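## 4. Sorting outcomes and the cost of grading

Section 3 set out the collection routes and the layout of the depots. This section deals with what happened to the clothing once it reached the sorting bench, and with how much of the difference between depots can be put down to the stock itself.

### 4.1 Intake and grades

The Bendby and Sakel depots took in 2,727 garments during the April intake. Each was given one of four grades at the bench: A (resale as is), B (resale after washing or minor mending), C (export or bulk sale) and D (wipers and fibre recovery). The grades follow the printed guide in use at both depots, and we made no attempt to improve on it. Of the full intake, 1,252 garments were graded A or B. The rest were split between C and D, with the larger share going to C.

Denim was recorded as a class of its own at both depots. The printed guide puts it with trousers, but the bench staff had kept it apart for years, mainly on account of weight. A bag of denim is heavier than a mixed bag of the same size, and the bulk buyers pay by the kilogram. The class covers jeans, skirts, shorts and jackets, of any colour, provided that the cloth is a cotton or cotton-blend twill. 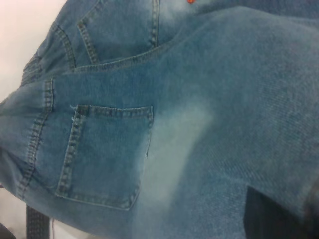

**Figure 2.** Denim jeans, back, with yoke seam and double topstitching.

Disagreement between graders was low for knitwear and shirts and high for denim. Most of it fell on the line between B and C. A shirt with a worn collar is easy to place, as the guide names the fault and gives the grade. For denim the guide says only that "heavy wear" should lower the grade by one step. It doesn't define heavy wear, and it was written before factory fading became common in the lower price brackets. A grader has to decide whether a pale area was made at the laundry stage or came from use, and the two can look much the same from the face of the cloth.

Dierckx's earlier bench notes, which we were given access to, suggest turning the garment and checking the reverse of the faded part by touch. Thin cloth with broken weft is treated as wear. Cloth of even thickness is treated as finish. The method is sound but slow, and it was dropped at Sakel when intake was heavy.

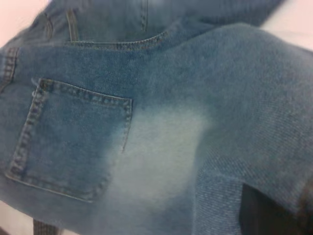

*Photograph: Ľubica Jelínek*

### 4.2 Time at the bench

Grading time was taken from the bench log, where staff mark the start and end of each bag. The log doesn't record single garments, so times for one class can be worked out only from bags that were sorted by class beforehand. This was done at Bendby throughout and at Sakel in the mornings only. Afternoon bags at Sakel are left out of the timing results but are kept in the grade counts.

Denim bags took longer to grade than any other class apart from coats. Coats are slow for a plain reason: there are pockets to empty and linings to check. With denim the time went on second looks. Graders put a garment down, took another, and came back to the first. We saw this at both depots and it didn't lessen with experience. The longest-serving grader at Bendby was also the slowest on denim, though her grades were the least often overturned at the Abdella resale counter, where all A and B stock is checked again before pricing.

It is worth separating two costs here. The first is labour, which the depots already track. The second is the loss from garments sent to C that would have sold as B. This loss doesn't show up in any account kept by the depots – bulk bales aren't opened again before they leave the building – and it can be estimated only by regrading. Our regrading trial with held-back Sakel bales is described in Section 5.

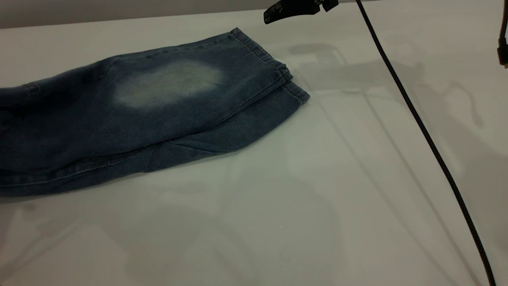
The effect of season also needs a brief comment. Spring intake is dominated by winter clothing, and the share of light garments is small. A depot that sets its staffing by the April figures will be short of hands in late summer, when cupboards are cleared before the school year and children's clothing comes in by the carload. Children's items are small, so the count per bag rises while the weight stays flat. Payment by weight then gives a poor picture of the work done. Rustholm, the contractor that hauls for both depots, has asked for a rate based on bag count, and on our figures this would match the labour more closely.

### 4.3 A point raised in review 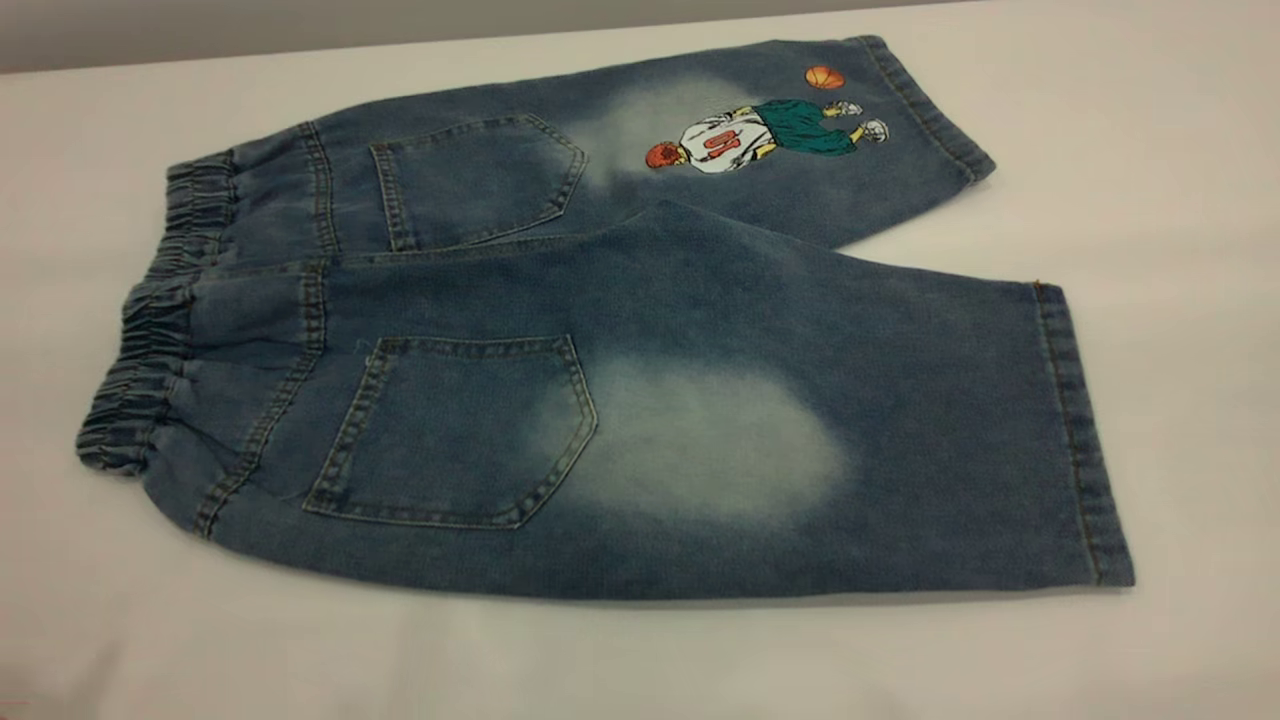
Why weren't the C and D grades merged, given that neither reaches the resale counter?

The two grades are sold to different buyers under separate contracts. Merging them would have hidden the price gap, and the gap is needed for the loss estimate in Section 5. We have kept them apart in all tables, including those where the D count is small.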